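County dashboard death count lower than hospital totals?

Dorian Maillard
I am trying to reconcile two sets of numbers for Arkeck County. The county dashboard lists 165 deaths for September. Adding up the weekly reports from the hospitals gives 172, a difference of 7. Is the dashboard behind, or are they counting different people? 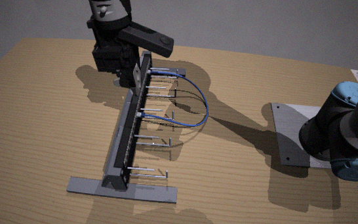

Ilham Benkirane
Residency is the usual cause. The dashboard assigns a death to the county of legal residence; hospitals report by place of death. Put both files side by side and match on date and age group. It is slow work – I do mine on paper spread over a light tan wooden table like that one, one row per record. Check whether the unmatched rows carry an out-of-county code. In the Cetside data I found 4 of those in a total of 112.

Ask the records office for the line list with names removed. The dashboard export drops the residence field.

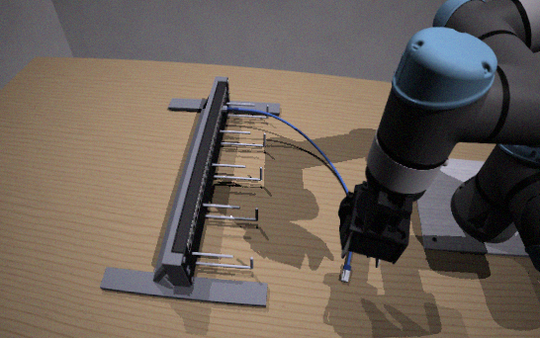 Gray rack stand on a light wooden table

Hekia
Could just be lag. Mine updated a month later.

Ezzat
Lag and residency are separate problems and you may have both. Compare by date of death, not date of report – the dashboard revises old days without a notice. Save a copy of the export each time you download it, then compare the September rows between copies. If they stop changing and you are still off by 7, go with the residency check.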